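Care of upholstered bench seating in a tea lounge
Posted in: Premises and Furnishings
Sep 11, 2019

Our association maintains a small tea lounge for members on the ground floor of its premises. The seating was re-covered in July, and we should be grateful for advice on cleaning and on the arrangement of the tea service. Photographs of the seating and the service are attached.

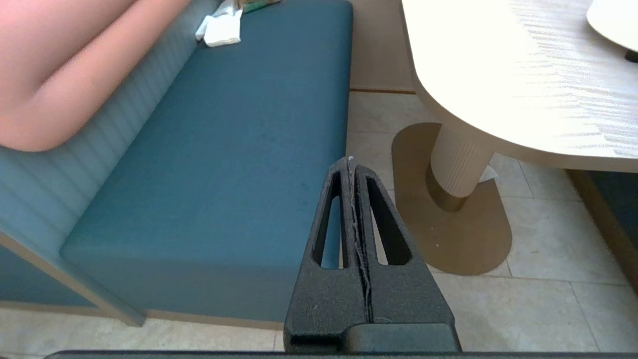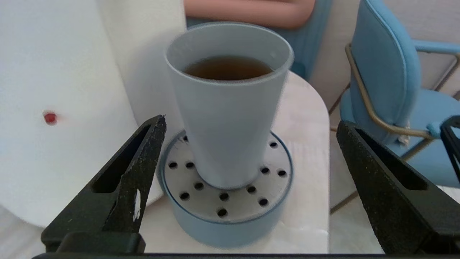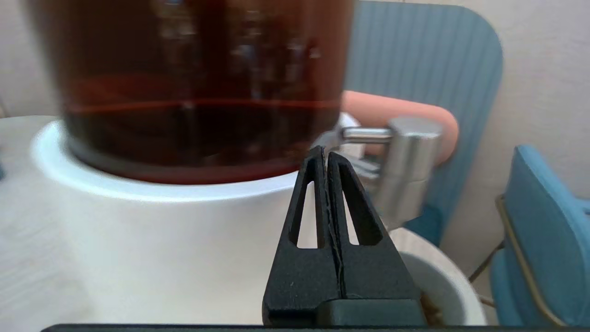 Points on which advice is sought

1. The bench cushions are covered in a smooth teal fabric, and a few faint darker marks are now to be seen on them. The backrests are in a paler blue-grey with vertical channels. May both fabrics be cleaned by the same method?

2. Tea is served in tall light blue cups, each of which stands on a round holder with a perforated white top. Members have asked whether the holders may be dispensed with. We should prefer to keep them if they protect the tables.

3. Tea is kept in a large glass vessel on a white base. How often should the glass be emptied and washed in order to avoid staining?

The lounge is open to members for 11 hours on weekdays and seats 42. The covering was supplied by Frandsen, and the care leaflet has unfortunately been mislaid.

Posted by: Drorow Members' Office

Replies (2)

Ido Furnishing Care

The first step should be to request a replacement leaflet from the supplier, quoting the order reference. Fabrics of the same range may carry different cleaning codes, and a code marked "S" excludes the use of water altogether.

Pending receipt of the leaflet, the following is generally acceptable. Vacuum the cushions with a soft brush attachment. On the backrests, work along the channels from top to bottom, as crumbs and dust collect in the stitching. Do not rub the marks. Should the code permit water, test a weak solution of mild soap on a concealed part of the fabric and allow it to dry overnight. If there is no change of colour, dab the mark with a white cloth, working inwards from its outer edge, and then dab again with clean water. Any wooden trim on the bench base should be wiped separately with a barely damp cloth and dried at once.

The same product may be used on both fabrics only if both have passed the test. Marks which remain after 2 attempts should be referred to an upholstery cleaner.

As to the holders, we would advise that they be retained. A drip from a full cup is easily missed on a pale table. The perforated tops should be rinsed and left to dry upside down, as tea residue dries around the holes and is then difficult to remove.

Emus Catering Supplies

With regard to the third point only. Empty and wash the glass at the close of each day. Tea left standing overnight leaves a brown line on the glass, and this becomes harder to shift with every day it is left. For an existing stain, fill with warm water and bicarbonate of soda, leave for 37 minutes or so long as is convenient, and rinse thoroughly. Let the glass cool before washing. The base should be wiped only, and never immersed if it is electrical.

We cannot comment on the fabric.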